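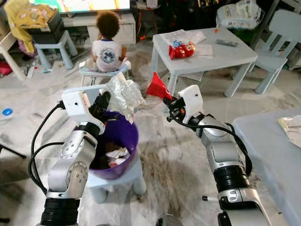

Cable slack on the Jirkard grippers, how much are you all running?
loopback_lou
Member, Mobile Manipulation > Maintenance and Setup

I've been redoing the gripper cables on our two-arm unit and I'm having way more fun with it than I expected! We had dropouts on the left gripper, always when the wrist rolled outward, and I traced it to the connector getting tugged. So I've gone from tight runs to big open loops, out of the gripper housing and down the outer side of the left arm, and you can see how far they stand off the arm with the fingers down over the purple bin. Right arm gets the same treatment, trailing off the gripper and draping down the side. Slack past the wrist is 14 cm now, up from 8. Not one dropout in July so far, and I've been rolling that wrist to the stops every morning just to be mean to it.

My question is whether 14 is too much. I like the look of it, I like how easy it is to check, but I know some of you run yours a lot tighter.

torque_and_tea
Too much, sorry! I love the enthusiasm but in a living room those loops will find a chair back sooner or later. That slatted one past your right arm is just the sort of thing that got me. Mine hooked a drawer handle and pulled the plug clean out of the wrist, and it took a piece of the latch with it. I'm at 8 cm and tied at the elbow.

loopback_lou
8 is where I had the dropouts though. Where's your tie, above the elbow or below?

torque_and_tea
Below, on the forearm side. If you tie above it, every elbow bend eats your wrist slack. Were you tied above?

loopback_lou
...yes. Well, that's annoying. OK, tonight's job.

pinch_point
I'll argue for the big loops. A connector that gets a gentle pull now and then will outlive one that gets flexed right at the plug all day, and short runs flex at the plug. We run long, with a De Smet spring clip that lets go if something snags. Had it pop twice in a year, pushed it back on, carried on working. Lovely little part.

torque_and_tea
Spring clips let go when you don't want them to as well. Mine popped on a fast retract with nothing near it. I went back to a plain tie and a bit of sleeve.

pinch_point
Which size? The small ones are hopeless, I'll give you that. The 7 mm one holds fine if the jacket is clean. Wipe the cable down with alcohol first, any dust or grease on it and it slides.

torque_and_tea
It was the small one. Hm. I still say tie it. 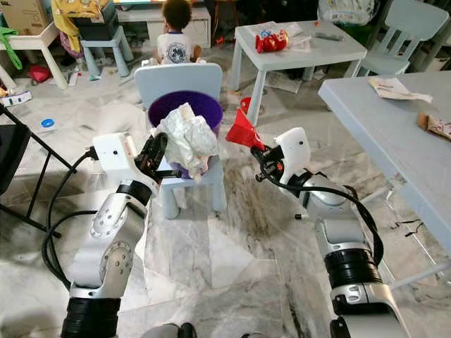
loopback_lou
Update, and thanks both! I moved the ties below the elbow, took the slack down in steps, and ran the full wrist roll at each one while watching the Sondham log for gripper faults. Bagging is the move I care about most, with the fingers clamped on the plastic and the wrist pushing down toward the bin, and the tilt on it is what used to set off the fault. It's also the nicest pose for checking the left side: the cable comes out of the side of the white wrist housing and you can follow the curve down the arm from there. For the right one I park it with the funnel in the gripper, tilted over, and look for the cable lying down the side without a kink. I know a funnel is an odd test piece, but I'm very fond of it. The taper shows me straight away if the fingers aren't closing square.

Where I ended up is between your two numbers, and I haven't picked a final one yet.

quietgear
Nice work. Have you checked the screws on the wrist housing while you're in there? On ours the cable tug had been working one loose, and we blamed the cable for weeks. Small hex, snug plus a quarter turn, dab of the blue stuff.

loopback_lou
Left one moved a hair when I put the key on it! Right one was solid. Blue stuff is on now.

pinch_point
See, that could've been your dropout all along, never mind the slack.

torque_and_tea
Or the tie above the elbow. You changed both, so good luck finding out.

loopback_lou
Guilty. I could put the tie back where it was and leave the screw tight, then run the roll again. I kind of want to, it's only an evening.

quietgear
Do it! I'd read that. And watch the first bend after the plug while you're at it. If the jacket is going shiny there, swap the cable before it goes. Bevosbridge sells them made up with the right-angle plug, which takes up a lot less room beside the housing than the straight one.

torque_and_tea
Seconding the right-angle plug. Only thing pinch_point and I have ever agreed on.

pinch_point
I use the straight ones.

loopback_lou
Ha! Right-angle pair ordered. Old tie position goes back on tomorrow after dinner, I'll post the log when it's done.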